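Search this notebook Enter keywords

June 2023
Break room and bench area, humidity and label adhesion

Continuing the label stock comparison from April. Two stocks under test: Forkard matte and Ovside synthetic. Both printed on the Rerier thermal unit at the same darkness setting. The question is still whether corner lift on the sample jars comes from the adhesive or from the way we condition the glass before labeling.

Jars washed, rinsed, dried on racks overnight, then labeled in one session. Room humidity at labeling was 71 percent by the wall gauge, higher than I would like. The April set was done in drier air, so the two sets should not be pooled.

Results after storage in the cold cabinet:
Forkard matte – 80 jars, lift on 4, all at the lower left corner.
Ovside synthetic – 80 jars, no lift, but slight smearing of the lot code when rubbed with a damp cloth.

The lower left corner is where the hand roller starts. Starting pressure is probably too light. Xu applicator has a fixed spring and should take this out of the comparison, though its guide rail needs shimming for the smaller jar diameter.

Cold cabinet readings were taken on opening and again before closing. Gauge drifts when the door is held open, so only the first reading goes in the table. The break room refrigerator stays out of the trial. It is opened too often to hold a steady temperature and it has food in it.

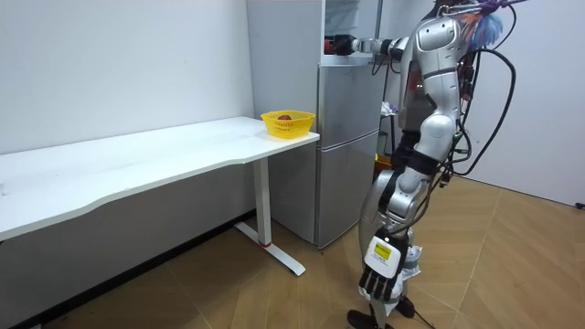
Next steps
1. Shim the Xu rail and run blanks until the label sits square.
2. Repeat Forkard matte with the applicator, same wash procedure.
3. Raise darkness one step for Ovside and redo the rub test after a full day.
4. Order jars. Stock is down to 89, enough for one stock but not both.

Open item: the wall gauge has not been checked against the salt reference this year.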